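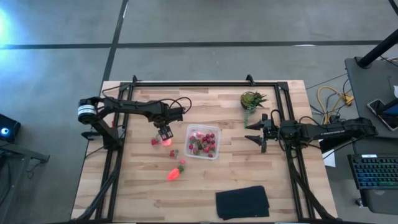

*Butcher block in long pale strips, with darker streaks.*

## The strawberry situation

Every year, toward the end of winter, I buy strawberries I know are bad. They are on sale, they are red, and it has been dark at dinnertime for months. I carry them home as though I've gotten away with something. Then I eat one over the sink and it tastes like a cucumber that has heard a rumor.

I'd like to report growth in this area. I have none to report. What I do have is a year of asking people who know more than I do, plus the results of a patch behind my garage in Besby, where I planted 40 bare-root strawberries in the spring and have been humbled more or less daily.

Strawberries don't get sweeter once they're picked. They'll get softer, and some will redden a little on the counter, which fools people into thinking progress is being made. A peach can improve in a paper bag. A strawberry in a paper bag is just a strawberry you can't see. So if you buy them pale at the shoulders, pale is how you'll be eating them, and no sunny windowsill is going to help.

The trouble is that a ripe strawberry travels about as well as a soap bubble. The ones in the store in February were picked firm and bred firm, and I can't be too snotty about it. Somebody had to get them over a mountain range in a truck. But it does mean that size and color tell you very little. Smell tells you a lot. Pick up the box and put your nose near it. If there's no smell, put it down again and go look at the oranges.

At the market I've been buying from Fakir, the stand by the north gate with the green awning, and from Stonell Farm when they have a truck in. Stonell's berries are small and a bit ugly, and some have that seedy, pinched tip that looks like a mistake. They're the best ones in the county. I've watched people pass right over them to get to the big glossy ones, and I've kept my mouth shut, so consider this newsletter my confession.

Go early. By 3 in the afternoon what's left has been pawed by everyone in Besby, me included.

### Getting them home

Don't wash them until you're going to eat them. I know. You want to be the kind of person with a bowl of clean fruit in the fridge. Water sits under the caps and the whole thing grows a gray sweater by morning. Leave the caps on, too, until the last minute.

I bought a Zereo keeper box for berries, the kind with a lid that has a dial on it. I have turned the dial to every setting and my strawberries have expressed no preference. A plate with a paper towel on it does the same job. Spread them out so they aren't leaning on each other, throw out any with a soft spot, and take them out of the fridge a good while before dessert. A cold strawberry keeps its opinions to itself.

If you have too many, which happens to other people, freeze them whole on a tray first and bag them after. Skip the tray and you'll have a red brick that needs a chisel. Frozen ones come back limp, so think smoothies, sauce, or jam.

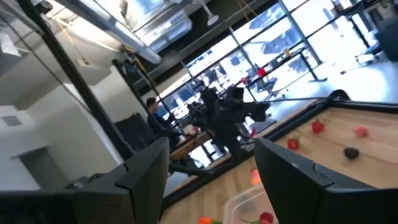 Dima Geagea wrote in after the last newsletter to say that I'm wrong about sugar. "You put it on at the table and then complain they're watery," the note went. "Slice them, sugar them, leave them alone for half an hour, and the water is your sauce." There was a second page about balsamic vinegar, which I'm saving for an issue when I feel stronger.

I tried the sugar method with a box of the sad winter kind and I'm sorry to say Dima is right. They did not become good strawberries. They became perfectly decent strawberries on top of ice cream, and by the bottom of the bowl I'd stopped holding a grudge. A squeeze of lemon helps as well. So does roasting them in a low oven until they slump, if you don't mind scrubbing the pan afterward.

### The patch

Back to the garage. The package said to set the plants with the crown level with the soil, so naturally I buried half of them, and those rotted. The advice is to pinch off all the flowers the first year on June-bearing types so the roots can get going. I did this for a while with great discipline. Then one afternoon I looked at a little white flower and thought, well, who would know? I got one berry out of it. A slug got there first, but there was a side left over and it was terrific.

For anyone else starting out:

- Give them as much sun as you've got. Mine get the morning and part of lunch, and they sulk.
- Straw underneath keeps the fruit off the mud. It also gives the slugs somewhere to relax.
- Netting goes on before the berries turn red. The birds in my yard don't wait for red, and I've seen one stand there and check.
- Runners are free plants if you want them and a carpet if you don't. Cut them off or make friends with your neighbors.

My cost per berry so far comes to a figure I won't share with my household. It hit 88 degrees the week I went out of town, nobody watered, and what survived looks like parsley that's been through a divorce. I'm told it will fill back in. I've put a new layer of straw down and gone out to look at it most mornings with my coffee, and I can't say that either of us feels any better.

In October I'll be digging up runners, and anyone who wants a few can have them. Bring a pot and some newspaper. There's a limit of 2 per family until I find out how many are really alive, and I make no promises about variety, as the tags blew away with everything else.

Stonell says they'll have plants as well, with the tags still on, if you prefer to know what you're getting.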